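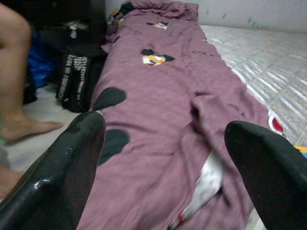

Fig. 1. Purple printed fabric spread over a mattress.

Week 4: Does a tidy bedroom help you sleep?

You have all read that it does. The claim usually goes back to surveys, and surveys ask people to grade their own rooms and their own sleep on the same form. A person in a low mood will mark both down. Keep that in mind when you read Degefa's handout on the Salico survey (2738 replies, of which 1269 were complete). More than half the forms had gaps, and the summary never says who dropped out.

Terms to know: self-report, recall bias, confounder, dropout. 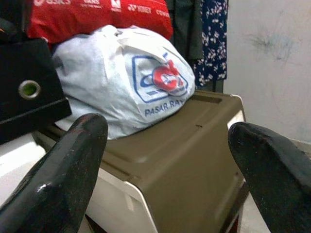
Fig. 2. Plastic storage drawer unit.

The storage trade likes these studies, for obvious reasons. Carolina Rocha's reply to the survey makes a fair point — people who buy drawers may also keep regular hours. I am less sure about her second point, that a diary fixes the problem. Diaries get filled in late, often several days at a time.

For October: read both papers, then write 2 pages on one question. What would you have to measure to change your mind? "A bigger sample" will not get credit by itself. Bring the Urkov tables, we will need the column on room sharing.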